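How to Run Soft-Bag Opening on a Two-Arm Cell and Reassign the Bench Work
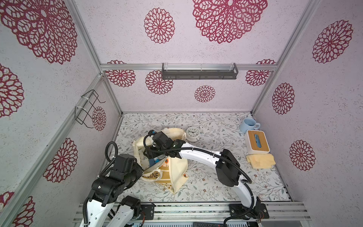 Levier Process Engineering | Returns Handling, Belness site

Applies to: bench leads, intake operators, maintenance
Last revised: 5 June 2018

Scope

This page covers moving the bag-opening step from a manual intake bench to a two-arm cell, and the changes to operator duties that go with it. It assumes the arms are mounted and cabled, and that the Cutska controller is installed and has passed its safety check. Mounting and wiring are covered in the maintenance manual.

Bag opening means taking a soft fabric bag that has come back through returns, spreading its mouth, and holding it so that the contents can be identified and taken out. Zippered bags, drawstring bags and anything with a rigid frame stay on the manual benches.

What the cell does and does not do

The two arms have different jobs. One spreads the bag from the side and the other holds the upper edge of the fabric. In the photo, the left gripper is pressed into the side of a canvas tote and the right arm has reached over the top to grip the edge, with a blue item inside the mouth. This is the hold position, and most of the settings below concern how the arms get there and how long they stay.

The cell does not decide what the contents are. It does not judge condition and it does not close a return in Nigam. Those steps remain with the operator.

Before you start

You need:

A Cutska login at bench lead level or higher
A Nigam test queue, separate from live returns
A set of 40 sample bags from the reject shelf, mixed fabrics, with at least one item in each
The manual bench cycle log for the past month
One operator who normally works the intake bench, for the full setup shift

The last item is often skipped and should not be. Operators know which bags fold in on themselves and which handles catch. In the January trial the first settings were made without an operator present, and all of them had to be redone.

Step 1. Define the work area

In Cutska, open Cell > Workspace and draw the pick zone in the center of the tabletop, within reach of both grippers. Leave a margin on all sides wide enough for a bag that slumps when it is set down. Save the zone under the bench number, not under your own name.

Jog each arm slowly to the four corners of the zone. Watch the cable hoses through the full movement, especially where the elbow folds. If a hose pulls tight before the gripper reaches the corner, shrink the zone. Do not lengthen the hose loop yourself; put in a maintenance request.

Step 2. Set the grip force

Start with the grip setting at 6 and close the gripper on a single layer of canvas. The fabric should stay put when you tug it lightly with the arm in hold. If it slips, raise the setting by one and repeat.

Thin cotton needs less force than canvas, but a separate profile for each fabric has not been worth the upkeep. Use one profile for everything and send delicate fabric to the manual bench. The operator makes this call at the infeed.

Step 3. Teach the opening sequence

1. Place a sample bag in the pick zone with the mouth facing up.
2. Bring the left gripper to the side of the bag and record the contact point.
3. Bring the right gripper over the top and close it on the upper edge. Record.
4. Move the left gripper outward until the contents can be seen from the operator side. Record this as the hold position.
5. Release in reverse order, left first.

Repeat with at least ten different sample bags. Crumple some of them on purpose, as customers do not return bags flat. If the arms come close to each other during item 4, add a waypoint above the bag for the right arm and lower its speed through that point.

Step 4. Set the hold time

Hold time is the period the arms keep the bag open before asking for operator input. The default is 18 seconds. Leave it there for the first two weeks.

Operators will ask for a shorter hold once they are used to the cell. Wait for two weeks of logs before changing it. A hold that runs out causes the arms to release and start over, and the operator then has to clear a prompt in both Cutska and Nigam. The time lost is greater than the time saved.

Step 5. Run the test batch

Run all of the sample bags through the test queue. Record three results for each: opened on first try, opened on retry, or passed to a person. A bag that is passed to a person is a normal result. Do not enter it as a fault.

The Belness acceptance run covered 421 bags over several shifts. Most of the bags passed to a person had handles tangled across the mouth. The operator now straightens handles at the infeed, and this has been added to the bench instructions.

Changes for intake staff

Before the change, an intake operator opened the bag, removed the item, inspected it and logged it. After the change the same operator loads the infeed, waits for the hold prompt, inspects, and logs. The hand motion that caused most of the wrist complaints is largely gone. The walking distance is slightly longer, and there is more time spent looking at a screen.

Some effects should be planned for:

Pace. The cell sets a rhythm that the manual bench did not have. Operators can pause it from the panel at any time and do not need to give a reason. Bench leads should not use pause counts in performance reviews.

Rotation. Do not leave one person at the cell for a full shift. Rotate between the cell and a manual bench at each break. Manual skill is still needed for the bags the cell cannot take, and for days when the cell is down.

Grading. Inspection work was folded into the old bench rate. It is now the main part of the job, and the bench description has been rewritten to match. Questions about pay grade go to Vikas Katiyar, who holds the revised role sheets for Belness.

Training. Allow one shift for the cell and a second for fault recovery. Shadowing alone is not accepted as training.

Hands near the arms

Items are removed only when the panel shows HOLD and the arms are in the locked state. If the panel shows anything else, keep hands out of the work area. Long sleeves are to be rolled or clipped. Lanyards come off.

Common faults

Gripper closes on two layers. The mouth will not open and the bag lifts off the table. Press Release, shake out the bag, and run it again. If it happens with several bags in a row, recheck the contact height for the right gripper.

Bag slides during the spread. Check the cloth on the tabletop for creases or shifting first, then the grip setting.

Item falls back in during removal. Use Hold Extend on the panel. It adds one full hold period and can be pressed twice.

Nigam shows a return as open after logging. The record was closed during an arm restart. Reopen it, add the note CELL RETRY, and close it again – do not create a second record.

Arm stops with a joint warning. Do not restart from the panel. Tag the cell out, move to a manual bench, and call maintenance.

Weekly checks

Wipe the gripper pads with a dry cloth. Look over the cable hoses for wear at the joints. Confirm that the mounting plates have not moved on the front rail. Export the retry log and store it in the bench folder, where operators can read it as well.

Changes to the profile are made by the bench lead and entered in the log with initials. Operators who want a setting changed should write it on the bench sheet with the bag type and what happened.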